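Lists > manipulation-home > Threads > Plate racking, current state

Subject: Re: Plate racking, current state
From: Malcolm Marsden

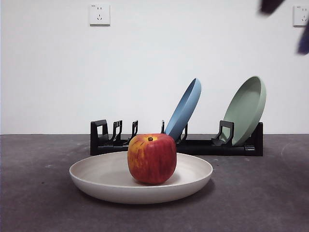

Iida, short answer to your question: one subtask at a time, yes. A whole kitchen chore, no.

Iida Saarinen wrote:
> Kiiskinen claims their arm "does the dishes." Does anyone
> have numbers on racking alone? We have to decide in June
> whether to keep funding the Musham kitchen work.

We ran 900 racking trials on the Musham bench, plates only, known rack position. 700 ended with the plate upright in a slot and released. Most of the rest were rim strikes on the prongs, where the plate rode up and the controller read contact as seated. A wrist torque threshold catches some of these. It also aborts good insertions, so we left it off for the count.

The harder case is a plate with something on it. The policy has to move the apple (or whatever it is) first, put it somewhere sensible, then regrasp the plate by the rim. Over 40 trials of the full sequence we never got a rate I would put in a report. Flat plates on a flat table leave very little room for a finger under the edge.

Cycle time is the other problem. Eino Lappalainen has the logs if you want per-phase timing.

I would fund racking and clearing as separate items and drop the word "chore" from the proposal.

Malcolm

2 replies | 1185 views
Contact the list owner | Back to top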